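Purnercombe Community Orchard Group
Minutes of the May meeting, back room, 7:40 pm

Apologies were taken as read. The April minutes were accepted with one change: the hedge quote from Ochoa was for cutting only and did not include taking the clippings away.

Irrigation. The group heard the pitch from Wuvo for a timed watering system. The price is $1079 before fitting. The leaflet promises that young trees will crop "up to 40 percent sooner," and several members asked sooner than what. The leaflet does not say. It was also noted that the system needs a steady supply, and the orchard has one tap, which the allotments share. The secretary was asked to write back for the names of two places where it has been running through a full summer. No money to be spent until then.

New trees. Punirer Nursery has offered five plum trees at a reduced rate if ordered before the end of the month. There was some doubt about the discount, as the full price on the new list is higher than it was last fall. Members who remember the last batch asked what rootstock these are on. The offer sheet says "vigorous," which could mean anything.

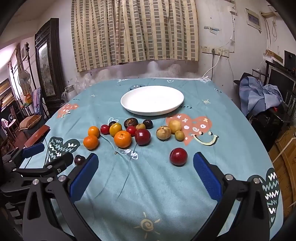 One member felt plums were a poor choice for the low end in any case, where frost sits late, and would sooner see the money go on stakes and ties for what is already planted. Others disagreed. A vote was put off until the rootstock is known.

Open day. Last year's report claimed more than 40 visitors. The sign-in sheet cannot be found and the figure was questioned again. It was agreed to use a proper sheet this time, kept by the gate with a pen on a string. The proposal for a paid banner was turned down.

Shed. The lock still sticks. Oil has been tried twice - a new lock is to be priced.

Any other business. A request to put the group on a second messaging app was not supported.

Closed at 9:05 pm. Next meeting in June, same room.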